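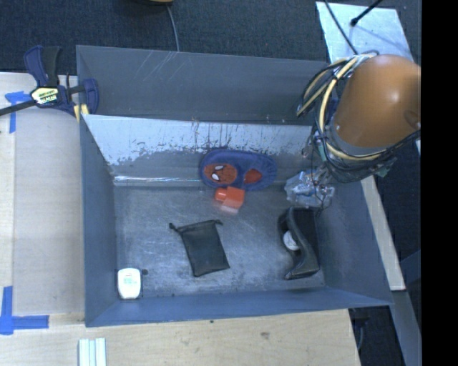 The grey bin, with the Spider-Man piece at the back and the black pouch.

Started on the bin at 9 in the morning and gave it until lunch. It is the large open-topped one with the flared sheet-metal sides that came with the Susstead lease, and it has been collecting small things since March. The floor of it is scuffed all over. I have tried a nylon pad and washing soda on one corner and the marks did not change, so they are in the metal and I will leave them.

Contents at the time of the picture: one blue oval item with Spider-Man on it, one small orange-red object, one black drawstring pouch, one dark case, open, one small white container. Everything else had been sorted by the end of last week and is on the shelves.

The Spider-Man item goes to Mirjam Gisler. She wrote twice asking if it had turned up. The face is on the left half, turned a little, and there is a second, smaller red patch on the right. I have set aside a padded envelope and will post it with her two library books. Postage can come out of the tin.

The pouch I am keeping. I have wanted a drawstring bag for the hex keys since the plastic wallet split, and the long arm of the 8 mm key needs something that closes above it. If the cord slips I will put a second knot in.

The case is more of a problem. I spent half an hour going through the Elano paperwork to see if a case was ever on the delivery note, and it was not. Driss Alaoui thinks it belongs with the Aigner set he sold on. He is going to ask the buyer. I have written his name on a strip of masking tape for it and will give him until the end of the month.

White container: to the kitchen drawer. Orange-red object: to the odd jar for now. I asked Driss what it was for and he said he had assumed it was mine.

The inventory stands at 2,127 lines. It was 2,212 when I began, so 85 lines have gone, mostly duplicates where I had entered the same article once under its room and again under its maker. I have now settled on room first, then shelf, then article, with the maker in the notes column. The old Canarard entries still need converting. They use a two-letter room code that I did not write down anywhere, and at least one of the codes stands for two different rooms.

Measured the alcove in the afternoon. The clear width at floor level is enough for the bin, but the sides flare outward and the rim is wider than the base, so it catches the skirting of the shelf unit before it is fully home. Options are to raise the bottom shelf by 12 cm or to turn the bin through ninety degrees and lose part of the walkway. I prefer the shelf. The uprights are drilled at regular intervals and the brackets lift out without tools, though the two at the rear are stiff and want a tap with the mallet.

Bought nothing today. Need shelf pins, masking tape (nearly out) and a second padded envelope, as the library books are thicker than I remembered.

Stopped at 5. Soup, then an hour on the Canarard codes. KT is the kitchen. BK is either the back room or the box room, and I have sent Mirjam a message asking if she remembers.

9 comments
12 shares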